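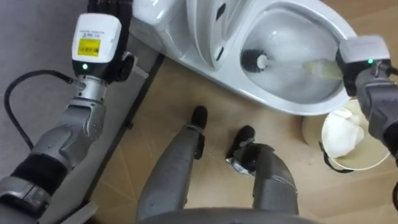
Grip force is the wrong headline figure

Shares 336 | Comments 21

Gripper comparisons are usually settled on a bench with a force gauge, a set of steel pins and a spreadsheet. I have run enough of them to distrust the ranking they produce. For domestic cleaning work in particular, grip force tells the buyer very little, and I would like to see it moved to the second page of the data sheet.

My evidence is modest. In November we compared two parallel grippers at Arbridge, the Uninen and the Walczak, on the same arm and with the same controller gains. On the bench the Walczak won easily. On a toilet brush the order was reversed.

A brush handle is a long lever. The bristles meet the inside of the bowl at one end, the fingers hold the other, and any push against the ceramic arrives at the pads as a torque. The Walczak fingers are stiff and flat, so contact with a round handle is close to a line. The handle pivots about that line well before it slides. Squeezing harder delays the pivot slightly and does nothing else of use. The Uninen pads are softer and wrap a little, and they held the angle of the brush over 282 strokes with one regrasp. The Walczak needed a regrasp in most runs.

Dipping the brush matters as much as scrubbing. The bristles drag on the side of the bucket on the way out, and the load changes direction within a fraction of a second. A bench pull test applies one load along one axis and then stops.

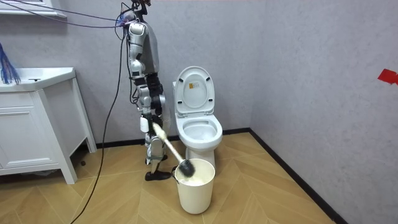 What the cameras add

Ineke Declercq, who wrote our controller, holds that most of this can be corrected in software. If the wrist camera sees the handle rotate, the arm can compensate. I agree in principle. In practice the handle is partly hidden by the fingers at the moment the estimate is needed, and a glossy white bowl gives the vision system very little texture to work with. Our angle estimate dropped out 521 times across the whole comparison, mostly with the brush down inside the rim.
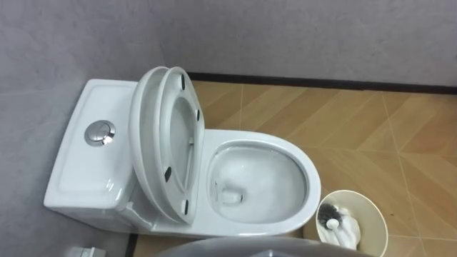

A second camera at head height recovers some of those cases, at the price of another calibration to maintain. Thijs Koster at Ultham has argued for fixed cameras instead. They are steadier, but the robot's own body blocks the view for much of the task, and a customer's bathroom will not come with a mounting point.

I would therefore ask suppliers for one extra number: the torque at which a round handle of stated diameter begins to rotate in the pads, measured clean and again with detergent on the surface. The rig for this is a clamp, a rod and a hanging weight. We built ours on a Friday afternoon.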